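## 4. Setting up the Limel bench pipette

This section covers unpacking, volume setting, tips and the first check. If you have used a pipette before, you will want to skip it. Please don't. Most of the repairs Guthrie sees are sent in by people with long experience and strong opinions.

### 4.1 Unpacking

1. Take the pipette out of the tray and peel the film off the volume window. The numbers are much easier to read without it, and we get calls.
2. Find the calibration slip. It is folded under the tray, where it looks like packing. Write the serial number from the handle on the warranty card before you lose one of them.
3. Screw the wall hook to the shelf edge, or stand the pipette in a Cloltard rack if your lab has one. A coffee mug is not a rack, however many labs use it as one.

**Note:** The gray key in the bag is for calibration only. It also fits the battery door of the Tetura timer, and that is how most of them go missing.

### 4.2 Setting the volume

1. Hold the pipette upright and turn the plunger button until the window shows the volume you want.
2. When turning down to a lower number, stop right on it. When turning up, go slightly past and come back.
3. Stay between 100 and 900 microliters. The dial will turn a little beyond both ends if you insist, and it will then be wrong at every number in between.

**Caution:** Do not change the volume with liquid in the tip. The liquid goes up, the filter gets wet, and you get to read section 8 sooner than planned.

### 4.3 Loading tips

1. Use tips sized for 1,000 microliters. Smaller ones may seem to fit. They are being polite.
2. Set the tip box on a flat surface, open the lid and press the cone straight down into a tip. One firm push will do. Hammering wears out the cone and annoys the next bench.
3. Look at the tip from the side. If it leans, eject it and take another.
4. Close the lid between uses, even if you are only going to answer the door. Dust is patient.

Write on the lid in marker when you open a new box. Initials and a month are plenty: "RL March" tells the next person all they need, while "DO NOT TOUCH" tells them the tips are good.

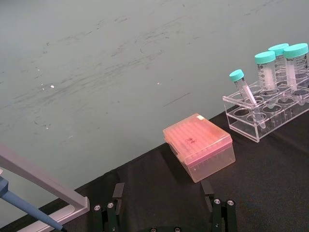
### 4.4 First check

You need a balance, a small beaker and distilled water that has been in the room for two hours.

1. Set the volume to 900 and load a fresh tip.
2. Draw up water and put it back 8 times. This wets the inside of the tip and gives you time to regret not sitting down.
3. Press the plunger to the first stop, dip the tip just under the surface, and let the button rise slowly.
4. Touch the tip to the wall of the beaker on the balance, press to the first stop, wait a second, then press to the second.
5. Write down the weight and tare the balance. Do this 11 times and throw out the first reading, but only the first. The others stay in even if you don't like them.
6. Compare the average with the limits on your calibration slip.

If the average is low, check for a loose tip before you reach for the gray key. If it is still low with a new tip, go to section 7 - leaks and worn seals.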